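Zoswood wrist camera and finger kit for collecting cloth demonstrations

Reviewed by Hạnh Đỗ

I bought the Zoswood kit in July to gather training examples of fabric handling. It comes with a small camera, a bracket that bolts to the wrist, a pair of narrow tapered fingers, and recording software called Tustia. I have now recorded 1,884 episodes with it, all by teleoperation, all on cloth. I paid for the kit myself.

Mounting took one evening. The bracket holds its position well, and I have only had to redo the camera calibration 2 times. The cable is too short for a full wrist turn, so I added an extension.

Picture quality

The camera sits close to the fingertips and the lens is wide enough to keep both of them in view during a grasp. Printed fabric is where it does best. Strong colors stay separate, and I can usually tell from a single image which fold is on top. Things close to the lens go soft, including part of a finger, and I would like a shorter focus distance. 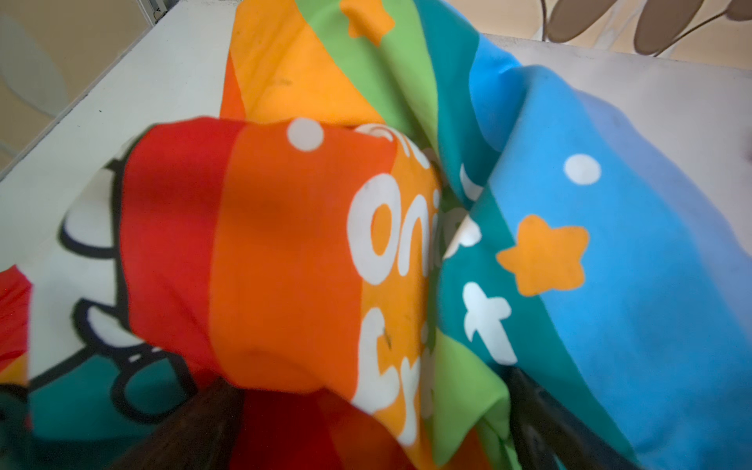 Recording with Tustia

Tustia saves the camera stream, the joint positions and the gripper opening together, with one start button and one stop button. You can tag an episode as good, bad or unsure before it is written to disk. I use "unsure" a lot, and the filter for it works.

Export is slow. A batch of 100 episodes takes 11 minutes on my desktop, and the program can't record while it exports. I now leave all exports for Sunday night. The manual doesn't mention that canceling an export deletes the tags for that batch, so copy the tag file first.

Fingers

The fingers are slim enough to get under an edge of cloth on a flat table. On thin cotton they pick up one layer more often than my old Sako set did, which was wider and tended to grab everything. The screws work loose after a long session and need checking.
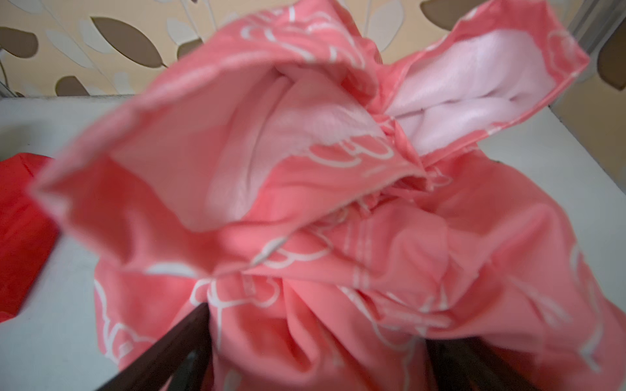

My main complaint about the software is the labeling template. It offers "flat," "folded" and "crumpled" as starting states and has no field for anything tied. My colleague Thái and I lost an afternoon agreeing on what to call those episodes. A pink bundle with a knot and two corners standing up is none of the three, and a policy trained with it under "crumpled" would be getting mixed messages about where to grip. We added our own "knotted" label by editing the config file. It works, but the label doesn't show up in the summary charts.

Who should buy it

If you collect demonstrations on soft objects and already have an arm and a teleoperation setup, the hardware is worth the price. For rigid parts I would pick wider fingers. The software is usable and needs another release or two. Support answered both of my emails the next day and sent replacement screws, which have held better than the originals.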